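Sorin Crăciun, quatre déménagements et toujours le même dos

Rencontré entre deux cartons, en décembre, dans l'entrée de son nouvel appart. Il n'a pas dormi, il parle vite. « Vas-y, pose tes questions, le camion doit être rendu ce soir. » 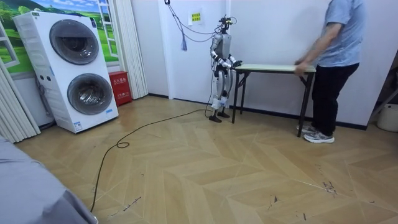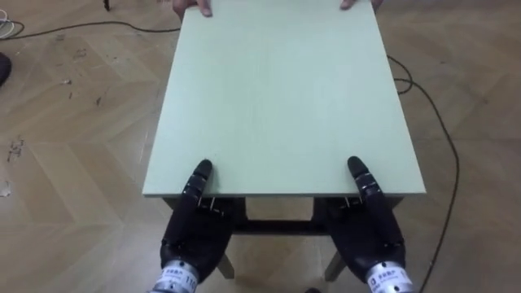 Sorin Crăciun déménage les autres depuis des années, avec sa petite boîte, Mockus. Cette fois c'est pour lui. « Le pire c'est pas le lourd, c'est l'encombrant. Un frigo, tu sais par où le prendre. » Une table, par contre, il la veut toujours à deux, chacun son bout, les doigts bien passés sur le bord du plateau comme sur la deuxième photo. « Et on se parle. Celui qui recule décide, l'autre se tait. » Il a appris ça avec Aurel Jitaru, son premier patron – un type qui ne criait jamais, même dans les escaliers en colimaçon.

Les prix ? Il soupire. 708 euros pour un studio sans ascenseur, 1141 pour un deux-pièces. « Les gens trouvent ça cher, après ils voient le piano. » Son record : 3000 livres chez un prof de latin à la retraite, tous dans des cartons trop grands. Erreur de débutant selon lui. Les livres, petits cartons, toujours. Le linge dans les grands.

Il garde quoi, lui, d'un déménagement à l'autre ? Silence. Puis : « Une cafetière. Et les lettres de ma mère, mais ça je les mets pas dans le camion, je les prend sur moi. » Le reste, il donne. Son voisin d'avant, Darius Zamfir, a hérité du canapé, de deux lampes et d'un ficus « pas en grande forme ».

On lui demande si c'est le dernier. Il rit. « J'ai dit ça les trois autres fois. » Le quartier lui plait, la boulangerie surtout, moins la chaudière qui claque la nuit. Son téléphone sonne – Bjarke Eyvindsson, en bas, mal garé. Sorin attrape ses gants et descend.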